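Search this notebook
Search

February — demo for the Pallness people, bench 2

Visitors in at 10:20. Leanne Wragg did the talking, I ran the arms, Asger Vestergaard took questions from Orkmont at the back. Task was the phone and charging cable, same as in the Wonar write-up.

Started with the slow routine so people could follow the wrist view on the big monitor. Several asked why the thing in the fingers looks so long and thin. Leanne explained how close the camera sits.

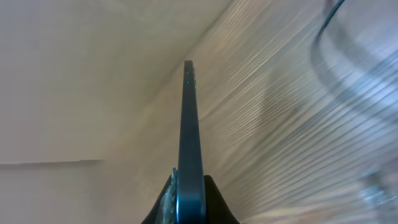 Wrist view, item held edge-on, two blue dots near the tip.

Log for this part is 211. Grip force left at the default — must check whether 500 is still right for the new pads.

Second group wanted to see an approach from above. Glare on the screen came up again. Asger thinks a diffuser would fix it, I would try moving the lamp first. Sveinbjörnsson's note on reflections is in the shared folder, read it before changing anything.
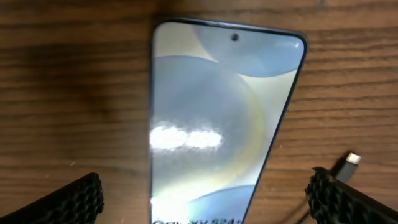
Fingers open either side of the phone, plug to the right. White glare patch on the display.

Log 822. Somebody asked about cycle time and I had no figure ready. Table layout for the record, both arms in, strip at upper right:

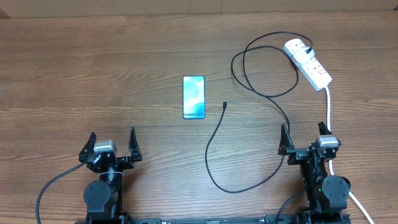 To do before the next visit
- Shorten the slack in the black cable, the loop by the strip is too big
- Print the cycle times, one sheet
- Leanne to send Pallness the two logs
- Ask Orkmont what connector they use

2 comments · Share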